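Sándor Gál
7/27/20

整理一下深色大理石台面的几个问题。上次那条讲封护剂的帖子，私信里问得最多的是同一件事：已经做了封护，为什么还会出白印。分开写，一条一个点，想到哪写到哪。

先把两个词分开。渗色（stain）是有颜色的液体进入孔隙，石材变深。蚀痕（etch）是酸和碳酸钙反应，表面晶体被吃掉一层，光泽下降。前者在石头里面，后者在石头表面。处理方法完全不同，用错了只会更糟。

大理石主要成分是方解石，有的是白云石。方解石遇到柠檬汁、醋、红酒、番茄酱、可乐都会反应，速度很快。白云石慢一些，也会反应。深色品种在这一点上没有任何特殊待遇，颜色来自有机质、氧化铁、黏土一类的杂质，基体还是碳酸盐。

深色抛光面的麻烦在于对比度。蚀痕本质上是微观粗糙度增加，漫反射变多，看上去发灰发白。浅色石材上同样深度的蚀痕，要侧着光才找得到，放到深灰、深棕的板上，站着就能看见。

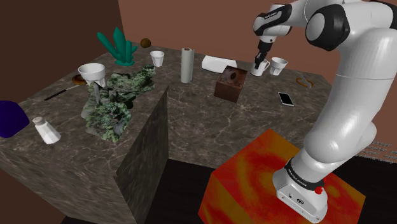

渗透型封护剂做的事情，是在孔隙壁上留一层疏水或者疏水疏油的分子，常见的是硅烷、硅氧烷和含氟类。它降低液体进入孔隙的速度，给你擦干净的时间。它在表面基本不成膜，酸照样接触方解石。所以“封护过为什么还有白印”的答案就是：封护剂本来不管这个。

成膜型（丙烯酸、聚氨酯、环氧类）能挡酸，代价是膜本身会划伤，边缘会起皮，怕热锅，以后要翻新必须先脱膜。厨房里我一般不建议。近几年有些贴膜产品，透明度可以，接缝和水槽口的收边决定寿命，别的都是次要的。

怎么判断要不要重新封护：滴水试验。找不显眼的一角，滴一小滩清水，盖住防止蒸发，等一会儿擦掉，看颜色有没有变深。变深说明水进去了。没变深就不用做。抛光密实的深色板吸水率常常很低，多涂的那部分进不去，留在表面干成一层雾，又要花时间去除。

油要另外试。水试验通过，油不一定通过，硅氧烷类对油的效果普遍比含氟类差。用食用油点一小点，步骤一样。选的位置要能接受万一留下油印的后果，别在操作区正中间试。

关于牌子。手上用过的两种：Dirley 的溶剂型，Gikell 的水性。Dirley 渗得深，味道重，通风不好别用。Gikell 好施工，在我那块样板上对水够用，对油一般。只有一块样板，不能当结论看。Farahani 那款增色型我没试过，凡是增色型，先在边角料上试，颜色变深以后退不回去。

增色型多说一句。有人拿它遮蚀痕，在哑光面上确实有效果，因为液体填充了粗糙表面，漫反射减少。抛光面上不行，蚀痕区和周围的吸收量不同，结果是从白印变成一块边界清楚的深印。 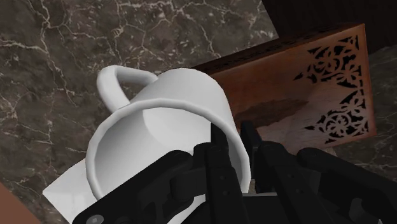 Irén Kozma 在上一条下面回复说，她家的台面用了含氟封护剂，白印全都是圆的，直径和杯底一样，她怀疑是热造成的，问要不要换隔热垫。

回一下。杯底形状的圆环，绝大多数是液体沿杯壁流下来积在底圈，液体是酸性的就蚀，和温度关系不大。热饮的温度对方解石没有影响。隔热垫当然可以用，真正起作用的是它把液体和石面隔开，普通的吸水杯垫效果一样。

还有一种圆环是硬水水垢，外观很像蚀痕，摸起来却相反：水垢凸出表面，指甲能感觉到，蚀痕平或者略凹。水垢可以用刀片放平了轻轻刮，或者用细的抛光粉磨。市售除垢剂基本都是酸，会把水垢和下面的石头一起溶掉，于是水垢变成了蚀痕。这个顺序我见过很多次。

日常清洁：中性清洁剂，稀释，擦完再用清水擦一遍，最后擦干。皂基的会和硬水里的钙生成皂垢，时间长了发雾，深色板上尤其明显。含氨水的玻璃清洁剂偶尔用一次不会出事，天天用没有必要。白醋不行，稀释过的也不行。

轻微蚀痕，抛光面：用大理石抛光粉，草酸铝体系的居多，加水成糊，毡垫低速打磨，过程中保持湿润。边缘要往外过渡，只磨中间那一点会出现一个很亮的斑。家用电钻配毡垫可以做，转速要压低，不要停在一个位置。

明显的蚀痕，指甲能感觉到凹陷：抛光粉解决不了，要从金刚石水磨片做起。我的习惯是从 400 目试，400 目磨不掉的才退到 200 目，100 目只在有磕碰缺口或者接缝高低差的时候用。每一级都要把上一级的划痕完全消掉再往后走，冲洗干净，换片之前连海绵一起换。

跳级省不了时间。深色石材对残留划痕的显示能力和对蚀痕一样强，200 目的划痕没清干净，到最后上光以后会以弧形的细线出现，只有灯光下某个角度能看到，而且必须退回去重做。磨完一级就擦干，斜着打光检查，湿的时候什么都看不出来。

哑光面（honed）的好处在这里：最后一级停在 400 目附近的做法很常见，蚀痕的粗糙度和本底差得少，修补也容易做匀。缺点是手印和油印明显。深色厨房台面选抛光还是选哑光，等于在蚀痕和油印之间选一个，没有两样都不要的选项。

油渍走敷剂（poultice）。吸附粉料加溶剂，糊状，盖膜，四周贴住，放到敷剂自己干透再揭。一次不行就重复，间隔里让石头完全干。双氧水适合有机色素，但深色石材慎用，有机质致色的品种会被漂浅，漂完的区域比原来的污渍还显眼。

脉络的问题。深色底配细浅色脉的板，那些脉多数是裂隙后来被方解石充填形成的。充填完整的没有问题，不完整的地方出厂前一般灌过树脂。树脂和石头的硬度、磨耗都不同，翻新时脉线处会稍微凸或凹，丙酮、强溶剂型脱膜剂也会影响它。动溶剂之前先问清楚板材有没有灌胶，问不清楚就当作有。

Imre Boros 问 L 形台面的接缝放在哪里。优先避开水槽和炉灶开孔，这两处截面最小，应力最大。内角不要切成尖的直角，留圆弧，尖角是裂缝的起点。脉络走向在转角处对不上是正常的，排版时可以选一个脉少的区域让接缝穿过去，比硬对纹现实。

垂直侧板（落地的那种）和台面的 45 度拼角，先说强度：拼角的尖边很脆，留一个小倒角再补胶打磨，比做成利边耐用。再说颜色：同一块板，水平面和垂直面受光不同，看上去会差一档，业主经常以为发错了板。验收时把两块边角料平放在一起比，争议就没了。

接缝胶的颜色。深色板配胶，调色时要在石材湿润状态和干燥状态各看一次，以干燥为准。胶调得略深比略浅好，浅色缝在深色面上很刺眼。硅酮胶不要用酸性固化的，放出来的醋酸会在缝两侧留下一条很细的蚀线，用中性的。

顺带说鉴别。市场上叫“大理石”的深色板，有一部分是花岗岩、辉长岩或者蛇纹岩，商业名称不可靠。背面滴一滴稀酸，冒泡的是方解石类；刮成粉再滴才冒泡的多半是白云石；完全没反应的，上面关于蚀痕的内容大部分不适用。蛇纹岩另有问题，遇水性粘结材料可能翘曲，安装要用环氧。

人造石英石也不在这条讨论范围内。它的弱点是树脂怕热和怕紫外线，和酸没什么关系。厂家写的“大理石纹”说的是图案。

Veronika Kovács 在私信里问，出租的房子值不值得做封护。封护值得，材料和工时都很少。想靠它防蚀不值得，租客切柠檬不会先铺板。要省心就在做台面的时候选哑光，或者一开始就不用碳酸盐类石材。 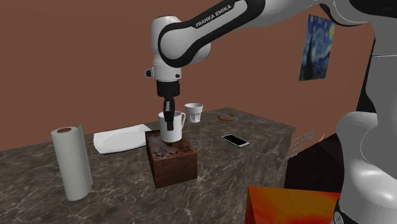 带浅色细脉的深色台面，杯子下面垫了木块。

木头垫在石材上要注意一件事：新的深色硬木含单宁，受潮以后压在石面上会洇出棕色的印子，属于渗色，敷剂能处理大半。底面封过油或者加小脚垫就没有这个问题。软木垫同理，湿了就拿起来晾干。金属罐更要注意，锈印进了孔隙最难清，常规敷剂无效，要用专门的除锈敷剂，先确认不含酸。

维护记录建议写下来：封护剂型号、日期、试验位置、翻新时用到的最细目数。Wurum 那个项目交接时什么都没留，后来接手的人按水性的流程补了一遍溶剂型的面，起雾，只好整面脱掉重做，2 天工时。

Botond Bíró 上次要的敷剂配比，我还在对比两种粉料，8月单独发。水磨片的问题直接在这条下面回，附上斜光拍的照片和石材名称，只说“有点发白”我判断不了。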